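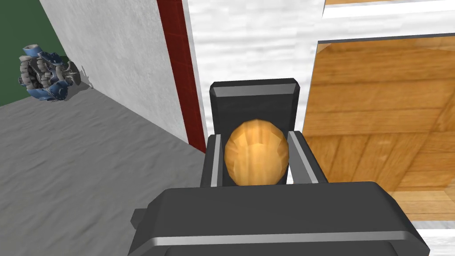
Two arms, one spare room, no budget

The Gutavport build started in May. Two arms on a flat grey body, a gripper on each, all of it living in a simulator called Nultura until the bench in the shared workshop comes free. Cheap that way. Nothing to drop on your foot.

First job was just the room. Green wall, red tiles, a glass door. Took ages, mostly the door. Then the arms went in, and the wrists, and then the endless fiddling with joint limits.

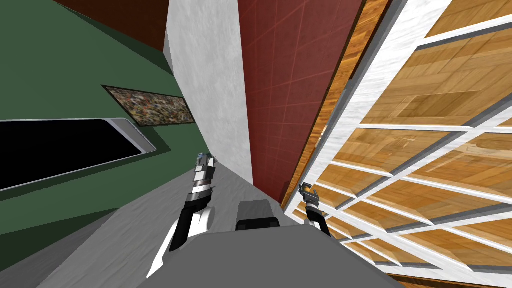 Parts and money

Real parts come from Proltov, 53 of them on the list so far. Bill stands at 1,246 pounds and the second wrist isnt even ordered. Plywood for the base is free, from the skip at Riis.

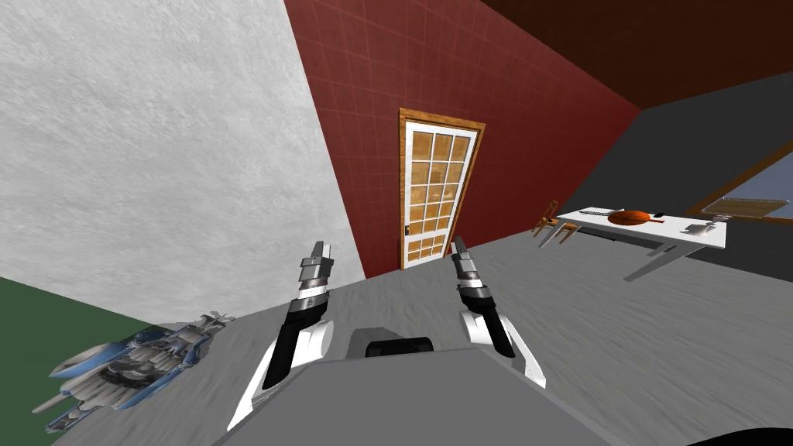 Why build it in software first?
Mistakes cost nothing there, and you can run a bad idea 100 times before tea.

Cables next. Nobody enjoys cables.

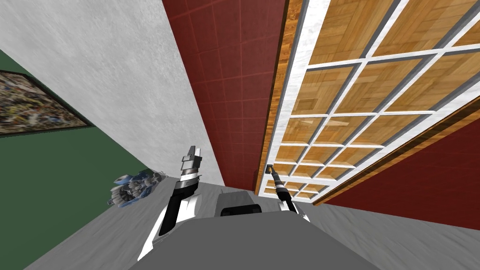
Reach is what keeps the Gutavport lot up at night. Too short and the arm is useless, too long and it sags. The practice room helps, becuase there are things to judge it by: the right gripper pointing up by the lower panes of the door, the blue-and-white heap of parts over on the floor to the left. Link lengths get changed, the sim gets run again. The log is at 1,533 lines now and somebody should really tidy it. First real arm gets bolted down when the bench is clear.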